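Subject: Re: gripper spares and the September order
From: Mekdes Gebru
To: cell-planning list

Yabsira Tesfamariam wrote:
> Before I send the order to Gellberg I need a final count on finger
> sets. Lensa had 5 in the draft at 179 each. Dwight thinks we can
> print our own and drop the line completely. Also, is the second
> wrist camera still in, or does that wait for next year?

Please keep the finger sets in, but cut them to two. We can print the green parts here, and Mihret has the files. The metal linkages are another matter. We don't have the equipment to make those, and the last time we sent them out to a local shop it took 21 days and two of the holes were off.

The wrist camera stays in. The quote from Ollel is 451 with the cable and bracket, and they will hold that price to the end of the month. If something has to go, take out the spare stop box. The one at the cell is fine.

My main concern is leather goods. The Trostus work is mostly boots and bags, and the budget was written when we were only handling cartons.

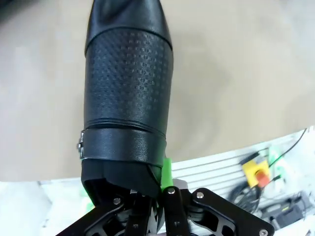
Soft uppers fold when the fingers close on them, and straps and buckles add to the trouble. I would like a line for padded fingertips, even if it is only a placeholder for now. Gashaw sells a set that should fit our linkages, but I have not seen a price. Dwight, can you ask them?

Yabsira, if you need the order out before I hear back, send it without the fingertips and I will put in a second request.

Mekdes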